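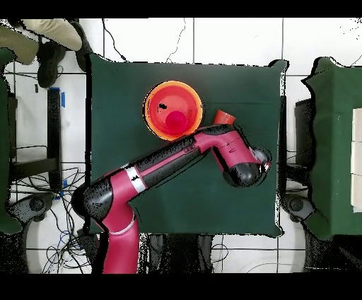

Orkimgate, August

Joining a startup that has just raised its second round – what should I ask about the share options?

Posted by Hanyu Liao

Hello all! I've been offered a job at a young company called Zadent and I'm thrilled, because I've wanted to work somewhere small for years. They closed their second funding round last month and there are over 20 people there now. The pay is a bit lower than what I get at Boateng, but there are share options on top, and this is where I get lost. The letter gives me a number of options and a price and that's it. I've no idea if it's generous or tiny. What would you ask before signing? I have until the end of the month and the founder has been lovely about questions so far.

Nirkidum_fan

Congratulations, what a great time to join! Ask how many shares there are in total, fully diluted (use those words, they'll know what you mean). Your number means nothing until you can turn it into a percentage. Then ask what the investors paid per share in the last round and compare it with your own price.

After that, look at the vesting. Mine was spread over five years, which is on the long side, and I got nothing at all until the first year was up. I still loved it – watching a product go from a sketch to paying customers is brilliant fun – but I wish I'd read that page properly.

One more: what happens if you leave? Some schemes give you only a short window to buy your vested options, and you may need real cash to do it. Get the plan rules themselves, the letter is only the summary.

oldmill

just make sure you can live on the salary. options are a bonus if they come good. my mate did ok out of his

Tamsel

Agree with the first reply, and I'd add two things. Ask whether the investors get their money back first if the company is sold, and how much that comes to. It can eat up most of a modest sale. And ask how the options are taxed, as it depends on the type of scheme and the difference can be big. An hour with an accountant is well worth paying for here.

Good luck, and do come back and tell us what they said!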